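Visit report: Kerncombe gripper test day
April 4, 2022

Kerncombe runs two open days a year, one in spring and one in September. I went to the spring one to compare end effectors for a sorting job we have been putting off. Registration was at 8, the first demo began late, and the coffee was in a different building from the one on the map.

The ground floor had the arms. Ciller showed a small six-axis unit on a steel bench, picking plastic caps from a tray. Cycle time was steady, but the controller needed a restart after the emergency stop was pressed, and the restart took longer than I would accept on a line. Nadar had two depth cameras mounted over the same bin so that visitors could compare the output side by side. The cheaper one lost the edges of shiny parts. The other kept most of them, at a lower update rate.

Upstairs was more useful to me. Albane Fleury runs the hand-held gripper work and had set aside an hour for questions. Her group collects grasps by hand in home kitchens before any arm is involved, and most of the discussion was about finger pads. They have tried 3 pad materials since last September. The hard one slid on bare metal. The foam one held well but tore after 400 closures. The current rubber has reached 748 with light wear at the tips, and they intend to keep going until it fails.

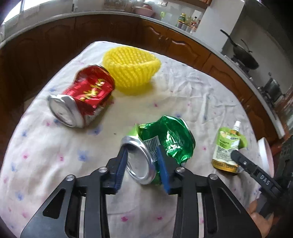 Blue rubber pads closing on a crushed green can, parallel-finger gripper, kitchen table set.

Crushed cans make a harder test than full ones. The walls are no longer round, so two flat pads meet ridges instead of a curve, and the contact area changes with every approach angle. Fleury's advice was to take the can across the body and keep the pads off the rim if possible. Drink pouches are a separate problem. They fold between the fingers, and a closing width that works on one try is wrong on the next.

I was allowed to try the tool myself. The trigger is heavier than I expected - fine for ten minutes, tiring after that. Finger travel is smooth and I felt no play in the linkage. My first few grasps were too high on the can and it rolled out. Going in lower and closing slowly fixed most of that.

Bonda had the last room, with a suction cup on a short arm. It was quick on flat cartons and poor on anything dented, as the operator said before starting. For mixed household waste I would not consider it without a second tool on the wrist.

Still open from my list: pad price in small quantities, whether the pads can be changed without removing the fingers, and how the rubber holds up against sugar residue. Fleury is sending the wear sheets. Parking is behind the loading dock, and the gate closes at six.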